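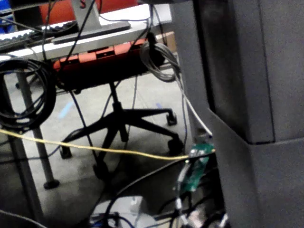
Can a mobile manipulator clear the floor under a desk well enough to vacuum it? In our trials it could do so when the cables were few and lay flat, and it failed in most cases where they hung in loops or crossed the legs of a chair.

4.2 Under-desk clearing

Under-desk clearing was the hardest of the chores in the Trestden set. The other chores (wiping a desktop, returning a keyboard to its place, emptying a bin) involve objects that hold their shape when pushed. A cable does not, and its far end is often plugged into something that must stay powered.

Each trial began with the arm at rest beside the desk and ended when the floor area was clear, when the operator stopped the run, or after 400 seconds. The policy was trained on 2000 demonstrations from the Nirkance laboratory, none of which included the desks used for testing. We ran 143 trials. A trial was scored as a success only if no connector was pulled loose and the chair could be rolled out afterward without catching.

Of the 143 trials, 44 were successes. Failures fell into two groups. In the first, the gripper closed on the wrong strand. Figure 3 shows the kind of view from which the strand must be chosen: a yellow cable runs nearly level in front of the chair base, thin black cables hang down past the seat, and a green circuit board stands at the lower right with several cables at it. A depth estimate that is slightly off at such a crossing places the grasp on a neighboring cable.

In the second group the grasp was correct but the pull was not. The policy applied a steady force along the cable, and when the cable snagged on a caster it kept pulling. Adding a force limit, as proposed by Nieminen, reduced the number of loosened connectors but left the cable where it was, so the trial still counted as a failure.

Figure 3. Wrist view of a desk underside with office chair, coiled cables and circuit board.

Tyyne Partanen repeated a subset of the trials by hand, using the Brilenach two-finger tool in place of the arm. She moved the chair first in every run. The policy never did so, although chair moving was among its trained skills. We return to the ordering of subtasks in Section 5.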